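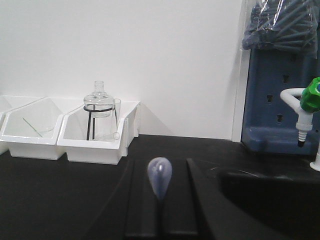
Bins along the back of the bench, sink to the right.

Opinion > Work and Rooms > Benches

January 6, 2020
By Valbona Stoyanova

Leave the bins out

Every January somebody in charge of a teaching lab decides the benches should be bare. I have been through it at three places now and I am going through it again this week, at Widemham, where the new memo says all glassware and small plastics are to be "returned to closed storage at the end of each session." Closed storage means the cupboards. The cupboards are under the bench, behind the stools, and half of them have doors that need a knee.

I am against it. Writing this fast, between a morning group and an afternoon group, so forgive the state of it.

What I want is simple. White plastic bins, open at the top, sloped at the front, pushed up against the back of the bench. Glass in them. Left out all term. A person walks up, looks down, sees a rod, takes the rod. Done. No door, no drawer, no asking me.

A black bench helps. People complain about black benchtops, gloomy, shows the dust, and yes it does show the dust. Good. Shows the dust, shows the salt somebody spilled, shows the ring under the beaker. But clear glass on a black top is a thing you can lose while looking right at it, and clear glass in a white bin is not much better. I'll give the memo people that. A stirring rod lying slantwise in a white bin, fine, you get the long line of it. A small clear piece next to it, you may not see until your finger finds it. That is the best argument against white bins I know and the memo does not even make it.

My answer would be a colored liner. Blue paper towel, whatever. Costs nothing. I asked for it at Bolura when I worked there and was told liners looked messy. Looked messy to who? The students never said so.

The word that keeps coming up is "clean." A clean bench. But clean and bare are different things and we've let them get mixed up. A bench with nothing on it can be filthy. I have wiped down bare benches that turned the cloth orange. And a bench with a row of bins at the back can be perfectly clean, because you lift the bins, wipe, put them back. Takes a minute. With the cupboards it takes no time at all, which sounds like a win until you open the cupboard. When did anyone last wash the inside of a lab cupboard. I'm asking.

Arif Ismail, who I share the room with, disagrees with me on nearly all of this and I should be fair to him. His view is that things left out get used wrong. Students grab a pipette for a job that wants a cylinder, because the pipette was there. They stir with a thermometer. If they had to go to the cupboard they would stop and think what they needed. He likes the stop. He says the walk to the cupboard is part of the lesson.

I think the walk to the cupboard is where the collisions happen. Two people crouching, one person stepping back with acid in her hand. We had a near one in the fall and I still think about it. He says that is a stool problem. Could be. We have had this argument enough times that we mostly do it in shorthand now.

But take the transfer pipette, since he brought it up. The soft plastic kind, bulb at the top, thin stem. It is the most useful cheap thing in the room. You need it suddenly. The level is just under the line, you want four drops, you want them now, while your eye is still on the line. Nobody plans for a transfer pipette. If it's behind a door you pour from the beaker instead, and overshoot, and start again, and I lose you for ten minutes. I've watched it happen in rooms with cupboards. In rooms with bins I see it a lot less.

And they should stand up! Bulb up, stem down. Laid flat in a heap they roll and tangle, and everyone paws through them with wet gloves to get one out. Stood up in a cup you take one by the bulb and never touch the end that goes in the liquid. This is such a small thing. It has done more for my students' results than the balance we paid 800 dollars for.

The money, then. The Widemham plan calls for new lidded cabinets, from a firm named Skesasance, and the figure going round is 500 dollars per bench. I don't know if that is with fitting. Our plastic bins came out of a closed-down shop and the whole lot cost less than one of those doors. They've cracked some. They are ugly, I'm not pretending otherwise. One has a strip of old tape that won't come off and I have stopped trying.

Somebody will say safety. Fine, safety. Glass left out can be knocked. It can. So you put it at the back, where elbows don't go, in something with a front edge. You don't put it beside the sink. This one I will fight for. Beside the sink is where glass goes to die – wet hands, hard basin, everyone in a hurry at five to the hour. A black sink in a black counter is even worse, you set a thing down on what you think is bench and it's the rim, and over it goes. If the memo had said "nothing within arm's reach of the sink" I'd have signed it and bought them all coffee. Keep the glass to one side, the sink on the other, and as much plain counter in between as the room will give you.

It didn't say that. It said closed storage.

There's a thing underneath this that bothers me more than the cabinets. A bench with its tools out tells a nervous sixteen year old that these are for them. I teach a lot of kids who come from schools where the glass was locked up and handed out by the teacher one piece at a time, and signed for. They hold a flask like it's somebody's baby. They ask permission to use a rod. First week I just say, it's in the bin, take it, and I watch them look at the bin and then at me. By the third week they don't ask. That is teh whole course, as far as I'm concerned. The titration is extra.

Put it all behind doors and you go back to asking. Even if the doors aren't locked. A closed door is a question, and shy kids answer it by doing without.

Arif read this over my shoulder just now and says I am being sentimental and also that the bins are never sorted. He's right about the second part. They drift. Rods in with the tubes, tubes on top of the rods, a bung that belongs to nothing. We had 300 pieces on the inventory at the start of last year and I would not like to say where they all are. But I can find most of them by looking, which you can't do with a cupboard. When a bin gets mixed up, you see it's mixed up. When a cupboard gets mixed up it stays like that until somebody retires.

A trial would settle some of it. Jugah, across the river, did half and half for a term, one room open and one room closed, and as far as I can gather they never wrote any of it down, so all we have is people's opinions, and everyone came out with the one they went in with. I'd like us to do it properly. Count breakages in both rooms. Count how many times a student has to ask. Have somebody other than me do the counting, obviously.

Until then mine are staying out. I've told the office. If the cabinets arrive they can go in the prep room, where we could use them, there are 2 boxes of chipped crucibles in there that deserve a door. The afternoon group is coming up the stairs and I still have to wipe down the back row and put the bins in thier places.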